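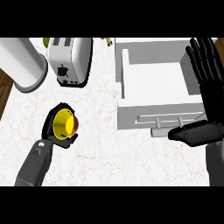 Kitchens > Worktops and surfaces

Ring marks on marble worktop – can they be got out?

Posted by Fivamby, Tuesday, May 19, 2026

We moved in February and inherited a white marble worktop from the previous owners, who I now suspect sold the house to get away from it. Within a week I'd left half a lemon face down by the hob. There is now a dull patch the exact shape of half a lemon, plus a few rings from glasses, plus one long smear I'm blaming on my brother.

I've tried washing-up liquid, then bicarb, then ignoring it. None of these did anything. The marks don't look brown or dirty, they just look as if someone has breathed on the stone and it never cleared. You only see them from the side, which is of course where my mother-in-law sits.

Is this a stain or damage? A firm in Cerninton quoted me £513 to re-polish the lot and I would like to be told that's unnecessary. The run is 3 metres with a sink cut-out, if that matters.

Garov
You need vinegar. Neat, leave it on 20 minutes, wipe off. Works on my kettle, works on my shower screen, works on everything.

Ruth Cuervo
Please don't put vinegar on it. Vinegar is what would happen if your lemon had 20 friends round.

What you've got is etching. Marble is mostly calcium carbonate and acid eats the polished surface, so lemon, wine, tomato, cola and a good many bathroom sprays will all leave a dull mark. A stain is a colour that has soaked in and a poultice can draw it out. An etch has no colour and there's nothing to draw out. You have to polish it back.
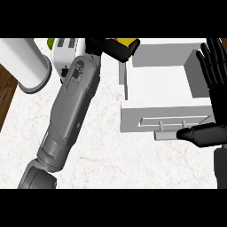 White marble with a faint pinkish-grey vein.

For light marks you can do this at home with marble polishing powder, the kind sold for etch removal. Check it's meant for polished stone, as some worktops are honed (matt) and you'd end up with a shiny lemon instead of a dull one. Then:

Clean the area with a drop of pH-neutral soap and dry it.
Try it first somewhere hidden. Behind the bread bin is traditional.
Sprinkle on the powder, add a little water and rub with a damp white cloth, pressing fairly hard, for as long as the packet says.
Wipe, rinse, dry, look at it from your mother-in-law's chair. Repeat if needed.

If you can feel the edge of the mark with a fingernail it's too deep for powder and you do want a professional, but ask for a price on that patch alone. Mine did a single section by the sink and it blended in well enough.

Sealing it won't prevent this, by the way. Sealer slows down oil and coffee. It does nothing at all about acid, whatever the bottle implies. Chopping boards and coasters are the only real answer, and I say that as someone whose family treats coasters as a personal insult.

Krishnan
Agree with Ruth. Bicarb is a mild abrasive too so I'd leave that alone now.

We had all this and after a couple of years stopped minding. Ours is now so evenly covered in marks that visitors ask where we got the finish.

Garov
Well it works on my kettle.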